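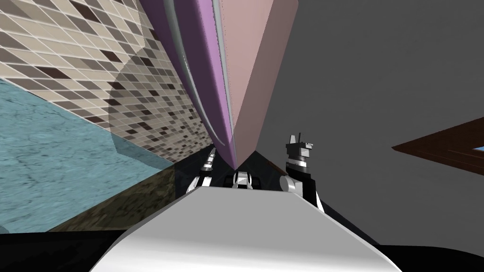

Household robots: frequently asked questions

Can a robot do my kitchen chores yet?
Some of them, some of the time. In our simulated kitchens a two-armed robot can open most cupboards, move cups and plates, and push a drawer shut. It is slow, and it still fails at jobs a ten-year-old would manage.

Why do you use simulation?
We can change the tiles, the benchtop colour and the cupboard layout overnight, and a dropped plate costs us nothing. Each chore is attempted in 243 kitchen layouts before we try it on hardware.

Do results in simulation carry over to a real kitchen?
Partly. Opening cupboards carries over well. Wiping and anything involving cloth does not, as our cloth model is still poor. Wet surfaces are worse again.

Which chores are closest to ready?
Putting away dry, rigid items at bench height. On our last round of testing the Stivau controller completed 137 of 243 attempts at shelving a mug with no help. The rest ended in a drop, a collision or a timeout.

What goes wrong most often?
Reaching. The arms get close to a cupboard edge and the planner runs out of room to turn the wrist. Overhead cupboards are the hardest — the door swings through the space the arm needs. Analyn Mercado is rewriting that part of the planner.

What about the shop floor?
Stacking cartons of one size is well established. Mixed shelves, soft packaging and customers walking past are not, and we don't test with customers present.

Can I buy one?
Not from us. Stivau is research software and we don't sell robots.

Can I send in my own kitchen layout?
Yes. We need wall lengths, cupboard heights and which way each door opens. Allow 24 days for a reply. Questions about file formats go to Ulises Chambi, who answers them on Thursday afternoons.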